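Re: [toy-swap] block sets for June

Hi all – me again, with the shape blocks!

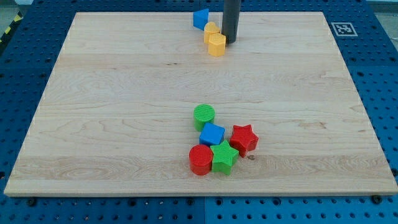

I still have 2 bags of the little plastic ones to go through (the Brolloso box had 92 pieces in it, the lid swears it's 100), and then they can go out with the rest.

Yufang Gu wrote:

> Are the triangles and hexagons staying together or getting sorted by color? My 4-year-old only wants yellow.

Together, please! Mixed shapes are way more fun on a big flat board – but I'll happily set aside extra yellow hexagons for you. Can you grab them before noon?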